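Subject: Re: [toy-library] Small blocks, and what to do with the odd ones
From: Zoi Andreadis
Date: 2025-01-12

On the question of the loose blocks, my answers are further down. First the part of the earlier message I am replying to, for those who joined the list since:

> We have been left three tubs of mixed building blocks, marked Hatine,
> Kekon and Najjar on the lids, but I don't think the lids mean much.
> The small cubes are all in together. Do we sort by colour, by size or
> by set? And is it worth lending them out at all if sets are short?
> I would also like to know what sort of table people sort on. Ours is
> dark brown and patterned and I keep missing pieces.

Sort by size first. Colour is quick to do afterwards and a child can help with it. If you begin with colour you end up with a heap of red in four sizes and have to go through it again.

Don't try to rebuild the sets from the lids. We had 382 pieces in from the Closter school sale and spent two evenings matching them to the boxes. We should have made up new bags on the first evening. Ours now go out as bags of 18, all one size, with the number written on the tag. If a bag comes back one short we top it up from the spares tin and change nothing else.

As for the table, a plain pale top is best, with as little on it as you can manage. A small red or yellow block is easy to find on beige. 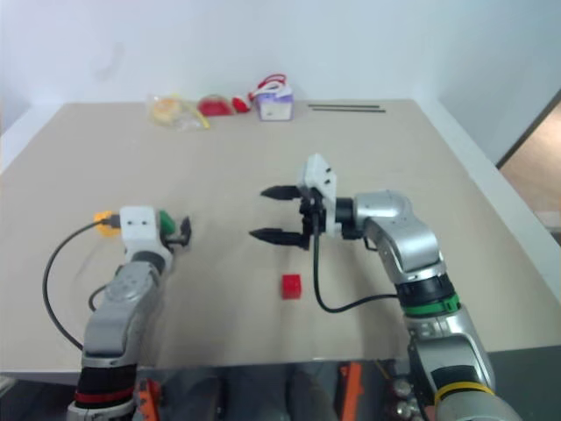
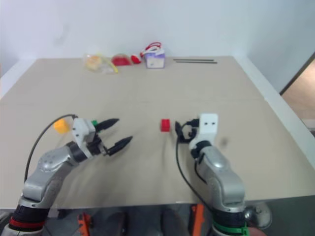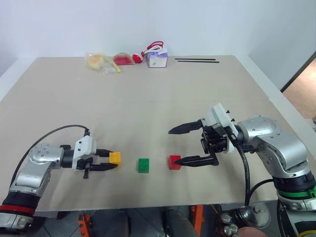 If you can't change the table, an old cream sheet pulled tight and clipped underneath does nearly as well. Avoid anything fluffy. Put the bags and boxes along the back before you start and leave the front half clear for the blocks.

On lending short sets, yes, I would. Families with children under six mostly want something to stack, and they don't mind which maker it came from. The very small cubes are another matter. We keep those back for the older group and they are signed for separately.

Washing: warm water and a little washing-up liquid for the plastic ones, then a tea towel. Wipe wooden ones with a damp cloth and don't soak them.

I have more than 94 odd pieces in the spares tin, mainly cubes. If you are short of a colour, send me the size in millimetres and I will look. I can bring them to the February swap, but I need to know before then as the tin lives at my sister's.

Zoi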